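About Us

Our story and the January we would rather have skipped

Welcome, and thanks for stopping by. We are Zevby, a small company in Urnen that repairs, tests and looks after grippers, the hand-held kind as well as the ones that go on arms. Most of the people who find this page want to know who will be opening up their equipment and whether we can be trusted with it, which seems fair to us, so we'll tell you about the time we got something wrong.

We started out fixing feeders and small conveyors for local packing shops. Grippers crept in a few at a time, usually in a padded box with a note saying something like "left side sticks" or "drops things after lunch" (we still love those notes, please keep writing them). Before long we had a shelf for them, then a room, and then a test routine of our own that we named Masex after a word somebody misread off a parts drawer.

Then came January. A customer called Khondokar had sent us a batch of 80 finger assemblies for new pads, and we turned them around fast and were pretty pleased with ourselves. About 2 weeks later they phoned to say that one of the fingers had let go of its pad in the middle of a lift. The part it was carrying landed on a bench next to a person's hand. There was no injury, and we are still grateful for that, but it was close enough that they stopped the whole line, and they were right to.

We asked for everything back the same afternoon. The adhesive was fine. The trouble was in how we had cleaned the fingers before gluing, with a wipe that left a thin film behind, and our pull test had been too short and too gentle to catch it. We had been testing each pad straight on, once, and real work pulls at a pad sideways, over and over, on soft and crinkly and hard-edged things alike. We re-padded the whole batch at our own cost, wrote to every customer whose grippers had been cleaned the same way, and told them to stop using the fingers until we had seen them. Some of those letters were hard to send. Most of the replies were kinder than we expected!

What changed afterward is mostly dull, and we're proud of it anyway. Every pad now goes through 100 side pulls before it leaves the building. Screws at the finger joints are checked with a torque driver and marked with paint. Grippers are tried out on ordinary small objects in ordinary surroundings as well as on the bench, and a gripper that slips goes back to the start of the line with its history attached. Anyone here can stop a shipment, including whoever started last month, and they don't need to argue their case first.

We also keep a fault log, which opened with the Khondokar pads and has reached entry 481. A lot of it is tiny stuff, a cracked cable tie or a label in the wrong place, but we read it together over coffee and customers are welcome to ask for the pages that concern their own equipment.

If you'd like to send us something, write first and tell us what it has been doing, in your own words and at whatever length you like.
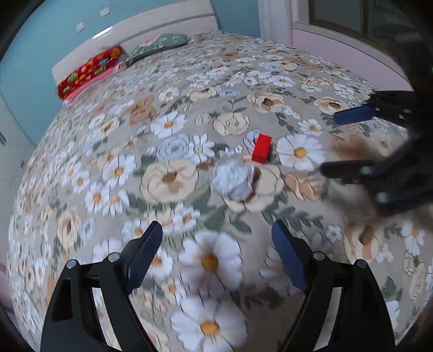
What should I do if a gripper drops something while I'm using it?

Stop using it, keep your hands clear of the fingers, and set it aside with a note of what it was holding. Please don't glue or tighten anything yourself, as we learn a lot from seeing it the way it failed.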